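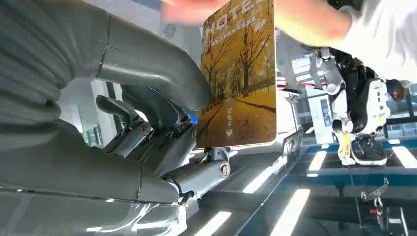

Section 4. Card Handover Task

This section covers setting up and running the card handover for the student robotics club. Read Section 3 (power-up and homing) first. The hand must be homed before any of the steps below.

Last revised 4/21/22 by Said Kamel.

4.1 What you need

The gray hand, mounted and homed
The club laptop with Terel installed
One hotel key card from the card tray
A second club member

The hotel card is the standard card for this task. It is stiff, it has rounded corners, and the printed side is easy to see in the recordings. Do not use a student ID or a bank card. The grip can leave marks on the surface.

4.2 Before you start

1. Clear the blue table of tools, cups and loose screws.
2. Check that the emergency stop is released and that the second person can reach it without leaning over the table.
3. Push up long sleeves. Take off rings, watches and bracelets. Tie back long hair.
4. Open Terel and load the profile named Erkow. The profile named Drokgate is for the bottle task and closes too hard for a card.
5. Set the grip force to 17. Do not go over 34 with any card.
6. Look over the ribbed sleeve at the wrist. The folds should be even. If one has slipped over the next, power off and straighten it by hand.

CAUTION: The finger linkages are open between the segments. Keep your fingertips away from the joints whenever the hand is powered, including when it is holding still.

4.3 Handing over the card

1. In Terel, click Open. Wait for the status line to read Ready.
2. Hold the card by its top edge with the printed side facing out. Only your fingertips should be on it.
3. Bring the card in from above until the bottom edge rests on the short post on the lower finger.
4. Keep the card nearly upright. A small tilt is fine.
5. Say "close" out loud. The second person clicks Close. The person holding the card never works the laptop.
6. The thumb comes in against the side of the card. Wait until it stops moving.
7. Let go and lift your hand straight up and away. Do not pull it back across the face of the card.
8. Wait 9 seconds before starting any arm motion.

Note: If the card slides when you let go, click Open, take the card back and start again from step 1. Do not try to nudge it into place while the thumb is closed.

Note: The cards pick up skin oil. Wipe both sides with a dry cloth between runs.

4.4 If another arm is on the table

The white and black arm shares the work surface. It has its own laptop and its own stop button, and our stop does not affect it.

1. Tell whoever is using it that you are about to start.
2. Ask them to park the arm and leave it parked until you finish.
3. Keep your card and your hands on your own side.
4. Check that no cables from either arm cross the path of the gray hand.

4.5 Recording a run

1. Click Record before step 1 of the handover and Stop after the 9 second wait.
2. Watch the preview for glare. The table is glossy and reflects the ceiling lights. If the card washes out, turn it a little toward you at the next handover. Leave the lights as they are.
3. Name the file with your initials and the run number, for example sk_34.
4. Mark the run as Held, Slipped or Dropped. Keep all of them, including the bad ones. The Bermúdez scoring sheet asks for every attempt.

4.6 Common problems

Thumb stops before it reaches the card. The card is too far from the thumb. Open the hand and place the card closer.

Card bends. The force is too high or the wrong profile is loaded. Check for Erkow, then check the number.

Card leans out at the top. The bottom edge is not sitting on the post. Start over.

Clicking sound from the long finger. Stop and power off. Check the screws at the joints and tighten any that turn freely. We lost one in March and the finger had to come apart to get it back, so do this over a tray.

Hand does not respond to Open. Check the emergency stop first, then the cable at the laptop. If both are fine, restart Terel and home the hand again as in Section 3.

4.7 Finishing up

1. Hold the card by its top edge again and have the second person click Open.
2. Return the card to the tray.
3. Run Park, then switch off power at the strip.
4. Write the number of runs and any faults in the log book.

Continue to Section 5 for placing the card in the slot.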